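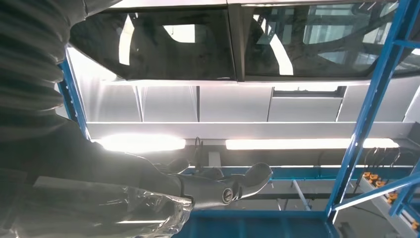
Vol. 14, Issue 2, page 38

The first thing Delwyn Waaka does in the morning is delete things. Between seven and eight, before the arms are powered up, he sits with a mug of tea and goes through the recordings from the day before, looking for the ones that will do more harm than good. A dropped part stays in if the operator recovered it. A recording where one camera lagged behind the others goes.

"People think the work is driving the robot," he says. "Half of it is deciding what you're willing to let it learn from."

Waaka runs data collection for Timard, a small company in Braltoton that is trying to teach robots to handle large, awkward parts by showing them how it's done. An operator guides the arm through a job from start to finish while the cameras and joint sensors record. Each complete run is called an episode. Collect enough episodes, the thinking goes, and a model trained on them can do the job with a part it hasn't met before, set down in a spot it hasn't seen.

How many is enough is an open question. The target for the current job is 278 usable episodes. It was 200 until July, when Constanza Jara, who trains the models, asked for more with the part starting at odd angles. The first model did well when the part was square to the arm and badly when it was turned. Jara went back through the set and found that the operators had been tidying up. After each run they put the part back nice and straight, out of habit.

"It learned our manners," she says.

Now the operators work from a sheet that tells them where to set the part and which way to turn it. Sun-ja Hong, who has driven the arm longer than anyone else on the team, dislikes the sheet but follows it. She came to Timard from a plant that built bus seats, and she says her hands still want to do things the quick way. The quick way is often wrong for this. A person will shift a grip without thinking, and the shift happens so fast that the recording shows almost nothing. Hong has learned to close the gripper, pause for a beat, and only then lift.

Big molded parts are a particular problem. They block the view. Once a panel is up in front of the camera, the operator is looking through whatever openings it has, and so is the model. They also swing. A gripper closed on a rib near one end has to control everything hanging off the other end, and a small turn of the wrist turns into a large movement at the far corner. 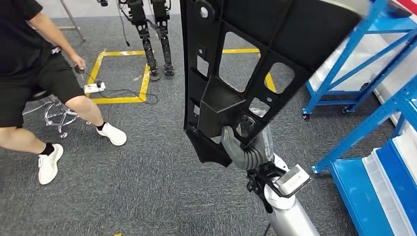
The gripper holds a black molded panel by one of its thick ribs. Yellow tape marks the area around the legs of a humanoid robot.

Floor space is the other daily argument. Arms, legged robots, racks and people all want the same carpet, and the rules are mostly made of tape. Ebere Akande keeps the schedule. She books the room in blocks and leaves gaps between them, which the operators complain about and then use to eat lunch.

The wrist camera causes its own trouble. It sees the gripper well and gives a close view of the moment of contact, but it also sees whatever is behind the gripper. That can be a window full of reflections, or a bright light strip that washes out the dark parts beside it. Jara used to ask for those recordings to be thrown away. She has changed her mind. A working plant has windows and bright lights too, and she would like the model to have met them before it gets there.

Halima Isah, who labels the episodes, writes a short line for each one: what was picked up, by which part, and where it was put. She has a list of approved words and adds to it slowly. "Rib" is on the list. "Thingy" was typed often enough in the first month that she set up a filter for it. Two people check every label, and when they disagree the episode goes back to whoever was driving.

Timard's first outside trial is planned with Nirton, a parts supplier, and it will be narrow: two kinds of panel, one rack, and a person standing by with a stop button. Waaka does not expect it to go smoothly. He has asked for the recordings of every failed pick, and Nirton has agreed to send them. They will go into the same morning pile as the rest.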